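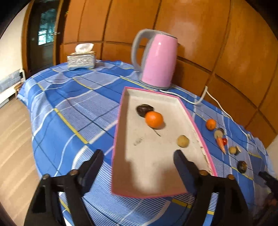
The Pukell two-finger hand gripper over a tray of small produce, home table setup.

Pukell Hand Gripper Kit
Hand-held, two fingers, self-assembly

The Pukell is a hand-held gripper for people building their own arm at home or in a shared workshop. You hold it, you pick things up with it, and the camera on the tool records what the fingers were doing. The same fingers then go on the arm when the arm is ready. Designed by Fouzia Soomro and packed in small runs at the Findanside shared workshop.

What the fingers are
Each finger is a chain of black plastic links, joined with brass-coloured screws. The links flex a little under load, so the tips follow the side of a round object. Do the screws up until the joint stops rattling, then back off a quarter turn. Overtightened joints are the most common reason a finger feels stiff.

In the kit
Finger links, left and right, with screws
Handle in two halves
Trigger and return spring
Camera bracket
Pull cord, with one spare
Hex key
Printed assembly sheet

The camera is not included. The bracket has slots, so most small action cameras will go on, but check that both fingertips are in view before you tighten it.

Specifications
Weight without camera: 356 g
Maximum opening at the tips: 147 mm
Finger colour: black
Drive: trigger and cord, no motor
Assembly time: nearly 2 hours for a first build

Setting up at home
An ordinary table is fine. Put a shallow tray near the front edge and leave a few items beside it to swap in. Small produce works well — a mandarin, a carrot, a tomato, real or toy — as the shapes differ enough to show up a badly adjusted finger. A plaid cloth under the tray doesn't cause trouble. If you get a strong shadow across the inside of the tray, move the lamp or turn the tray.

Start with the trigger released and the fingertips pointing at the far end of the tray. Close slowly. If one finger arrives well before the other, shorten the cord on the late side by one notch and try again. Do 10 slow closes after any adjustment and recheck the screws.

Fitting to an arm
The handle comes off with two bolts and the finger base goes straight onto the Jia wrist plate, sold separately. For other arms there is a drilling template on the back of the assembly sheet. Waqas Rind runs his on a Plesex arm with a 3 mm spacer behind the plate, and we can cut that spacer to order. Ask when you place the order, as it adds a few days.

Care
Wipe the links with a damp cloth. Keep solvents off the plastic. Fruit juice left in the joints goes sticky, so rinse the fingers off the handle and let them dry before putting them back.

Spares
Single links, screws, cord and springs are all sold separately. Tell us which side you need when ordering links — left and right are not interchangeable.

Pickup from the workshop counter is available from May. Orders placed before 2 pm are packed the same day.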